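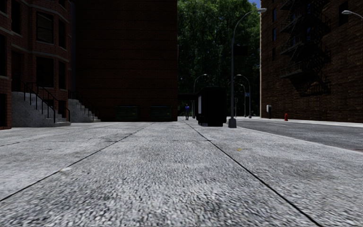

**What does a football club's supporters' trust do?**

A supporters' trust is a democratic membership body that gives fans a formal voice in the running of a club, most often by holding shares, by nominating a director, or by meeting the board under a written agreement.

## Sport and Society: Handout for Unit 3

Revised September 22, 2026
Course lead: Natália Šimek

### Purpose of this unit

The first two units dealt with clubs as businesses: gate receipts, broadcasting income, wages and transfer fees. This unit turns to ownership. Students should leave it able to describe the main models of club ownership, explain how supporters take part in each, and judge a proposal for fan representation on its terms.

The readings use four clubs, referred to throughout as Wollen, Preker, Orellana and Dusirell. Students are expected to know the outline of each case before the seminar.

### Ownership models

**Member-owned club.** The club is an association. Members pay an annual fee and elect a president or a board at a general meeting. There are no shares to sell, so a takeover in the usual sense cannot happen. Debt can still build up, and a president who has promised signings during an election may be slow to deal with it. *Orellana* is the case for this model.

**Private company with a single owner.** One person or holding company controls the voting shares. Decisions are quick. The club's position depends heavily on the owner's income and continued interest, and loans from the owner often appear on the balance sheet for years. *Preker* is the case here.

**Mixed ownership.** A private investor holds part of the club and a trust or members' association holds the rest. The split matters less than the rights attached to it. A trust with a small stake and a veto over the sale of the stadium may have more practical influence than one with a large stake and no reserved rights. See *Dusirell*.

**Trust-owned club.** The supporters' trust holds a majority of the shares, usually after a financial collapse. *Wollen* was taken over by its trust in August, two weeks before the league season opened, with 14 players under contract and no permanent manager.

### Reserved rights

The term "reserved right" will come up often. It means a decision that the board cannot take without the consent of a named shareholder or body. Common subjects are:

- sale or mortgage of the stadium
- change of the club's name, badge or home colors
- relocation outside the home district
- entry into a new competition
- issue of new shares that would dilute the trust

Note that the last item protects all the others. At Dusirell, the trust held a veto over relocation but had no protection against dilution. Its holding fell from 17 percent to 3 percent after two share issues, and the veto lapsed under a clause tied to the size of the stake. Students should read that clause closely before class. It is on the second page of the agreement, under "Termination of rights."

### Representation on the board

A supporter director has the same legal duties as any other director. This creates a difficulty that the readings treat in different ways. The director is elected by fans and is expected to report back to them, yet much of what the board discusses is confidential - transfer talks, contract terms, disputes with sponsors.

Preker dealt with this by appointing an observer, who attends meetings but has no vote. Orellana has no separate supporter director, as the whole board is elected by members. At Wollen, the trust publishes a short summary after each meeting, agreed in advance by the full board. Members have complained that the summaries say very little.

### Fan influence and results on the field

Be careful with claims that one model wins more matches than another. League position follows wage spending closely over several seasons, and ownership affects wage spending in ways that are hard to separate from the size of the home market. A single cup run proves nothing either way. The reading packet contains match records for 119 league games across the four clubs. They are supplied for the written exercise and are too few to support a general finding.

### Written exercise

Choose one of the four clubs. In no more than three pages:

1. State who holds the voting power and under what document.
2. Identify one reserved right, or explain where one is lacking.
3. Propose one change to the arrangement and set out who would oppose it.

Quote the club documents directly where the wording matters. Newspaper accounts may be used for background, but a press report of a shareholder agreement is not a substitute for the agreement itself.

Drafts may be discussed during office hours - please bring a printed copy. Late work is handled under the rules given in the course outline.

### Before the next meeting

Read the Dusirell agreement in full and the first section of the Orellana statutes. The Preker accounts will be taken up in Unit 4 and may be left for now.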